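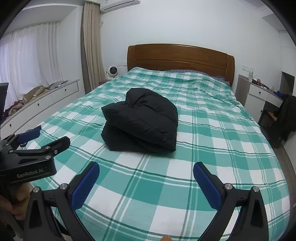

Kgomotso says the headcount at Rudley hasn't dropped since the line went in, so what is everyone upset about?

Forums > Shop Floor > Automation and Jobs > Folding cells at Rudley

vendula_r wrote:
The headcount is the same but the job isn't. I folded jackets and coats for eight years. Since October I load and clear jams, and the folding cell does 1,000 pieces a shift. My hands hurt less. I also talk to people a lot less.

hooman_n wrote:
I'd take that trade. At Nandmont we still fold everything by hand and two people on my shift wear wrist braces.

vendula_r wrote:
Fine, but ask what they pay the loaders. It's a lower grade. I kept my old rate for five months and then it went down.

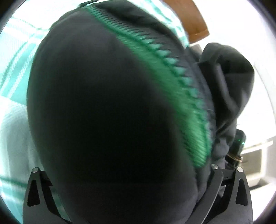

Puffy stuff is still the weak spot. Anything with loft springs back, and zippers catch, so those come to a hand table. Two of us work it and we got the old grade back for those hours.

karabo23 wrote:
Then the machine isn't the problem - your pay scale is. Ours got rewritten before the cells were switched on.

hooman_n wrote:
Who pushed for that?

karabo23 wrote:
We did, on shift, before anyone signed for the equipment. Much harder to do later.

vendula_r wrote:
Don't agree that it's only pay. New hires never learn to fold now. When the cell is down they stand there. I'm showing two of them on Monday.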